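Tateo Ink Blending Sponges, pack of 2

I've been playing with these all February and I'm hooked! If you love soft, cloudy backgrounds on your cards (me, every single time), these white sponge blocks are such an easy way to get there. Tap one on your ink pad, start off the edge of the cardstock and work inward in little circles. Go light at first, you can always add more color. 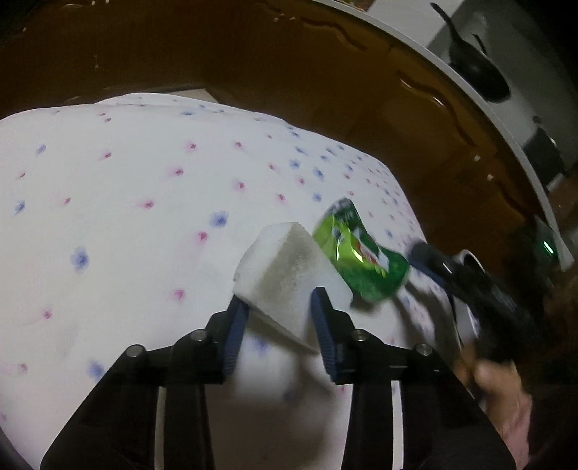

White sponge block, a little gray and worn on top

I keep one for blues and one for pinks so I don't end up with mud. They rinse out under the faucet, though reds do leave a stain and it doesn't bother the next color one bit. My favorite combo right now is the Flurkier pads with the Brirnuson smooth white cardstock. Textured stock drinks up the ink too fast for me.

Item 578. Comes in a zip pouch. Add the Gebremichael stencil set to your cart if you want something fun to blend through!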